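Pullow desktop arm kit: a review after two terms of robotics club

Posted Aug 6, 2020 by Colm Tierney
Filed under: Kits and classroom gear

I run the after-school robotics club at a small secondary school, and we have had the Pullow kit since last year. Radomir Karagiannis teaches the other half of the club and did most of the assembly with the senior group. We paid for it out of the club's own money, from a supplier called Layug that ships from a warehouse in Asia. Neither company knows I am writing this.

The short version is that it is a good arm for teaching and a fussy one to look after. I would buy it again for a group of about the same size, but I would budget more time for the build than the booklet suggests.

What comes in the box

You get the servos, the driver board, a power supply, a bag of screws, the wiring and a memory stick with the print files. You don't get the plastic parts unless you pay extra. We printed ours at school in orange for the arm and blue for the gripper, so that students could talk about "the blue bit" and everybody knew which part they meant. Printing took most of May. The larger brackets need supports, and cleaning those off is a dull job that has to be done properly or the servos won't seat.

The screws are all in one bag and two of the lengths are very close. Sort them before you start. One of our students put a long screw where a short one belonged and split a bracket, and we had to print it again.

Building it

The booklet says an afternoon. It took our senior group 11 sessions, though some of those were short and one was mostly spent looking for a driver. The diagrams are clear for the base and the lower arm and much less clear for the wrist. There is a servo in the wrist that can go in facing either way, and only one way works. Radomir ended up drawing his own version of that page on the whiteboard, and the students copied it into their notebooks.

Each servo has to be given its own number before it goes in. Do this on the bench, one at a time, and write the number on a bit of tape. We did it after assembly the first time and had to pull the whole arm apart.

Wiring is tidy enough except at the gripper. The lead runs outside the arm and it can catch if it is left too long or pull if it is too short. Leave a modest loop and check it at the start of every session.

Using it with students

Our standard exercise is to get a small cube out of a bowl and onto a sheet of paper. It sounds easy, and it keeps a group busy for a good while. The paper gives everyone a clear target and shows up well against the table. The bowl is harder than you would expect, as the sides slope and the fingers have to come down close to straight. We use a red cube and a red bowl on purpose with the older students, who are working on the vision part and need something that doesn't separate by colour alone.

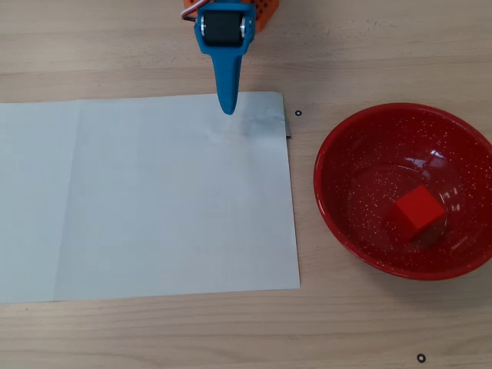 The gripper

The fingers are long and come nearly to a point. They are good at reaching into things and not so good at holding them. A cube gripped near the tips will turn if it is picked up off centre, and a smooth one can slide out. Some of our students stuck thin rubber on the inside faces, which helped until the rubber peeled. There are other finger shapes among the print files and I would print a wider pair as well.

The pointed tips will also find the edge of a sheet of paper if the arm comes down too low. We now tell students to set a lowest height before they do anything else. This should really be in the software by default.

Servo noise is noticeable but not bad. The gripper servo gets warm if it is left squeezing, so we ask for it to be opened between turns.

Software

The Pullow program runs on the school laptops without special permission, which saved me an argument with IT. You can move each joint with a slider, save positions and play them back in order. Younger students can get a result from that in one session. The older group writes Python and talks to the board directly. The library is small and readable, but the documentation stops at the basics, and for the rest we relied on the Stoltetura user forum. Answers there are slow to come and usually right.
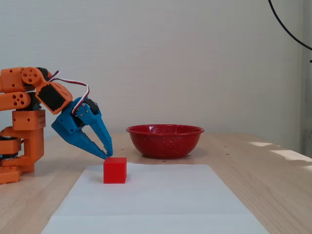

Saved positions do drift. A sequence that lands well one week can be a few millimetres out the next, mostly from the base being shifted when somebody packs up. We clamp ours to the table and mark where the base goes with pencil. Since doing that we only have to recalibrate now and then. If you can leave the arm set up in one spot, do so.

Group size matters too. One arm suits up to five students if they take turns at the keyboard and share out the other jobs. With more than that, the ones at the back start doing their homework.

Wear and repairs

We have replaced 2 servos. One was our fault, from running the arm into its own base. The other simply stopped. Layug sent the replacement for that one without any fuss, but postage was slow and the arm sat in the cupboard while we waited. Order a spare with the kit.

The printed parts have held up. The split bracket was the only breakage, and the screw holes are still tight.

Cost

We paid $538 with delivery, not counting filament or the spare servo we bought later. Cheaper arms exist. The one we had before was much cheaper and could hardly lift its own gripper, so I don't count that as a saving.

Good: solid arm, readable code, parts you can print again yourself.
Not so good: wrist instructions, slippery fingers, slow spares, no height limit in the software.

I can send Radomir's wrist drawing to any teacher who wants it. Leave a comment with your school's name and I'll get in touch.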